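Print this item | E-mail to a friend

Quick one this month, I'm behind on everything. The new issue of Faker is out and it's the best thing on the small press rack right now. Keith Haworth writing and drawing, same as before. Issue 6. If you skipped 5 you'll be fine, there's a recap page and it's funny.

Short version of the plot — a forger in a river town called Briltthorpe gets hired to copy a map, and the map is wrong on purpose. Somebody steals the copy. Lots of running over rooftops. I'd lift the whole thing for a one-shot and probably will, my Arnport group needs a heist.

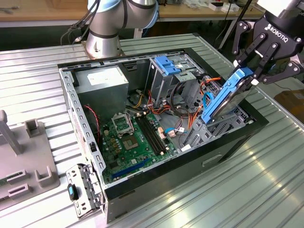

Print run was 2,000 and the shop in Arnport got a decent stack. Ask at the counter, they don't always put them out. Back issues too, though 2 and 3 are getting scarse.

Also picked up Wako, the collected edition. Black and white, thick, heavy in the bag. Giant insects and a monastery. Slow first chapter, then it really moves.
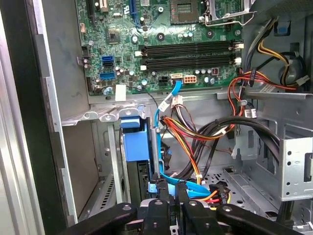

The bestiary pages at the back are the reason to buy it if you run games. No stats, just drawings and a paragraph each. The moth thing on the stairs!! Using that in March.

Reader poll closed. 1,196 votes, way more then last time. Favorite was "comics with maps in them," which, yes. Full results next issue when I've had time to type them up.
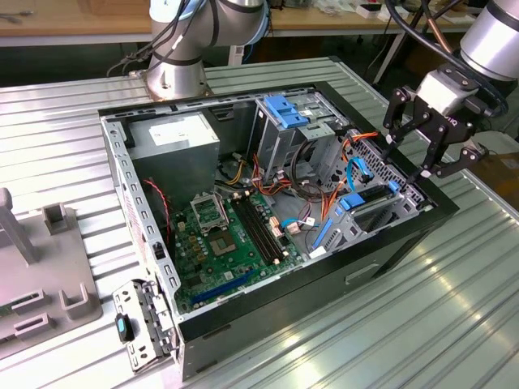 Still need reviews for the spring roundup. Keep them short, say what system you'd run it in, no spoilers past the halfway mark. Send by 9 p.m. on the last day of the month, plain text please.

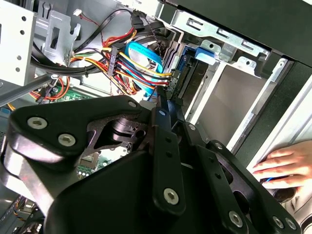 Gripper and cables inside an open PC case.

Contact the editor | Copyright Arnport Comics & Games Newsletter | Back to top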